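Small parcels, big boxes: notes for the Sat 10 October talk
Mārtiņš Grīnberga, Jaunzems
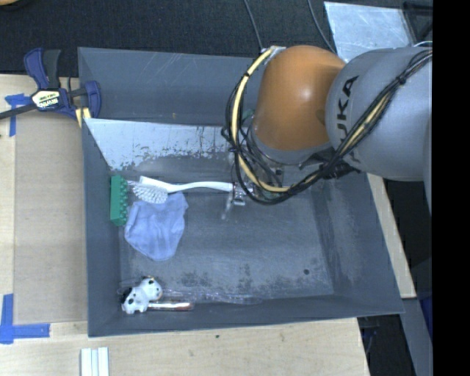
Start with the returns figures from the shop in Kerent. Up to 80 returns in a busy week, most of them for breakage, nearly all of it glass or glazed pots. Pause here, people will want to write that down.

Slide 2. What we used to do. One size of carton for everything, filled up with crumpled paper. Paper settles. By the time a jar has been through two depots it is sitting on the bottom of the box with a gap above it. Pass round the squashed carton.

Slide 3. The drop test. Waist height, onto a hard floor, once on each face and once on a corner. Say that we did this in the yard with seconds from the pottery and it cost us very little. The corner drop broke the most. Mention the teapot lids if there is time.

Slide 4. Box sizes. We went from one size to four. The smallest takes a single mug. Buying 1000 at a time brought the price down, but you need a dry place to keep them flat. Ours were in the porch for a fortnight and went soft. Don't do that.

Slide 5. Tape. Two strips on the bottom, one on top, pressed down along the whole length. Cheap tape lifts in cold weather. Expect a question on paper tape. Answer: yes, we use it, but it needs a proper wetting.

Slide 6. Labels. Largest flat side, never over a join. Put a second copy of the address inside. Odico lost the outer label on 13 parcels last winter and the inner slip got every one of them home.

Slide 7. What we still get wrong. Long thin things. Picture frames. Anything with a handle that sticks out. Ask the room how they pack lamps, Fomero may have an answer.

Questions. Leave the cartons on the side table and collect the knife before lunch.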